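Search this site
Type and press Enter
Print | E-mail this page

22 December 2018

Ninety minutes at the kitchen table this morning with the new clavichord book and I have to get it all down before it goes out of my head, because today was one of the best days I've had since I started this whole business of old tuning.

First, the parcel! Sayaka Tsuchiya sent the facsimile she promised back in the fall, a little keyboard manual printed in 1704, the kind with long s's that look like f's, so that I spent the whole first page reading about "fweet founds" out loud to the cat. It isn't the real thing, of course, just a good clean copy from the library where she works, stitched down the spine with red thread. She put a note inside saying "Skip the preface, he complains about his landlord." I did not skip the preface. He does complain about his landlord – for two pages – and then about the damp, and then about students who won't practice, and by the time he got around to naming the notes I was ready to follow him anywhere.

The tuning chapter is the part I wanted. He tunes by ear, in a chain of fifths, each one squeezed a hair narrow, and he tells you to listen for the beating (that slow wah-wah-wah when two strings nearly agree) and to count it against your own pulse. Your pulse! I tried it with two fingers on my neck and one hand on the tuning lever and of course you run out of hands right away. Then I got excited, my heart sped up, and the G went sharp. I had to go stand on the porch for a bit.

Second try was much better. I got from C all the way to E and when I played the third it just sat there, so calm and sweet that I played it again and again like a kid with a doorbell. On my modern piano that same third has a buzz in it that I never noticed for thirty years and now can't stop hearing. Vira Melnychuk warned me about this. She said once you've lived with a pure third for a week you'll be ruined for supermarkets, and I didn't know what she meant until I was standing in the cereal aisle yesterday, wincing at a Christmas choir.

I did hit the wolf. Everyone does. Between G sharp and E flat there's a place where all the leftovers get swept, and it howls. He calls it "the ill neighbor," which I love. I played it loudly a few times for the pleasure of it and Selorm called up from downstairs to ask if something had fallen.

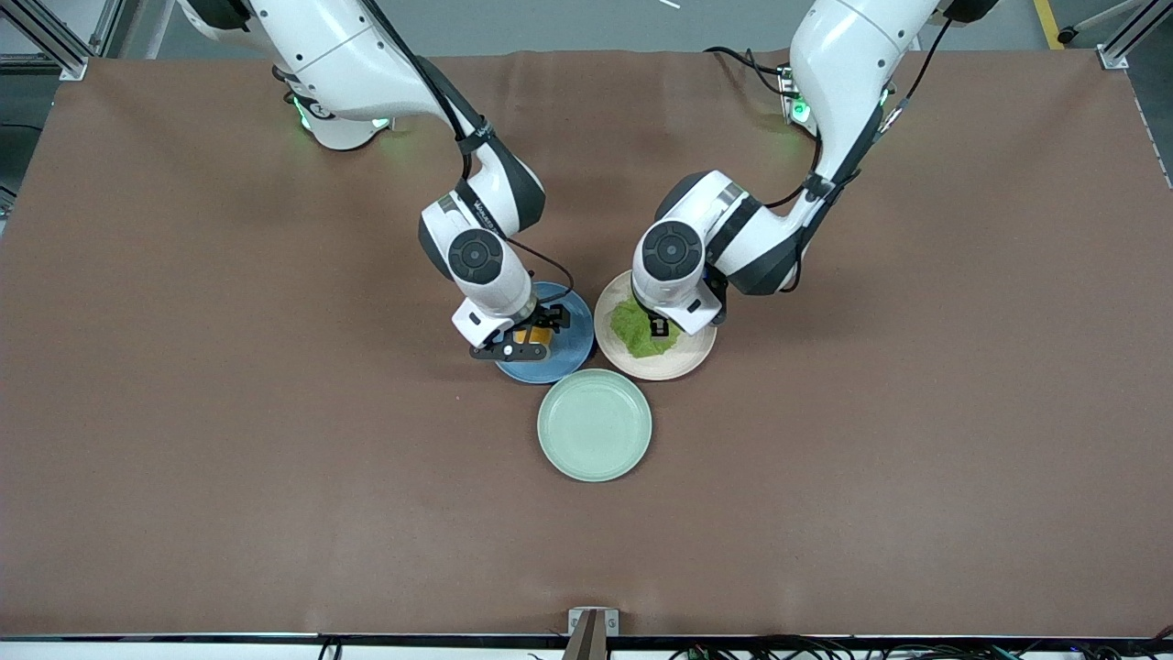
Afternoon, at Teresa's

Drove over to Teresa Brennan's with the facsimile in a pillowcase to keep the sleet off. She had the stove going and the spinet open and a plate of those hard anise cookies that I have to dunk. Gebremedhin Ejigu was already there with his violin, so we ended up with a trio of sorts, if you count me turning pages.

We put the spinet into the 1704 tuning, with Teresa on the lever and me reading out the order. It took longer than it should have, mostly on account of the f's. The low strings are new since Thanksgiving, from a small shop called Plello that winds them to order, and they're still stretching, so every time we got to the top the bottom had wandered off again. Teresa doesn't mind. She hums while she works, always the note she's after, and I think she'd be just as fast with no help from me at all.

And then they played! Nothing fancy, a slow dance in D and a set of variations that Gebremedhin half remembered from school. He had to shift his fingers for the F sharp, lower than he's used to, and the first time through he made a face like he'd bitten foil. The second time he leaned into it and the two instruments locked together and I swear the windows noticed. I've heard that spinet maybe fifty times and it has never had so much color. D major was bright and plain. When they wandered out to E major everything got a little sour and anxious, and then coming home again was such a relief that I laughed in the middle of it, and they had to stop.

I asked if we could do B major just to see. We should not have done B major.

We argued afterward, in the nice way, about whether people back then heard those sour keys as ugly or as spicy. Gebremedhin says spicy. Teresa says they mostly stayed out of them, the same way you don't walk through the muddy end of a field if there's a path. I'm with Gebremedhin on the stairs up and with Teresa on the stairs down. The book is no help, he's back to the landlord by then.

Evening

Home by six, sleet turned to snow. Heated up the lentils. Selorm Ankrah wants me to write up the tuning order on a card, in normal spelling, so he can try it on the old upright in the hall, and I said yes before thinking about how many pins that is. We'll do just the middle octaves over the holiday and see if it holds. Need to borrow a second rubber mute, or cut up the old kitchen sponge.

Things to remember:
– Write to Sayaka and thank her properly, and ask if there is a second part. The last page says "to be continued in the treatise upon strings" and I NEED the treatise upon strings.
– Teresa's cookie plate is still on my back seat.
– Ask Vira which fifth she leaves for last. I did A to E, and it came out a touch wide.
– Check the clavichord again before bed.

Checked it. The room had cooled down and the whole thing has dropped, but it has dropped together, so the thirds are still lovely. Played the slow dance in D twice through with the lamp off. My left hand is getting better.

5 comments | 267 shares
Print | E-mail this page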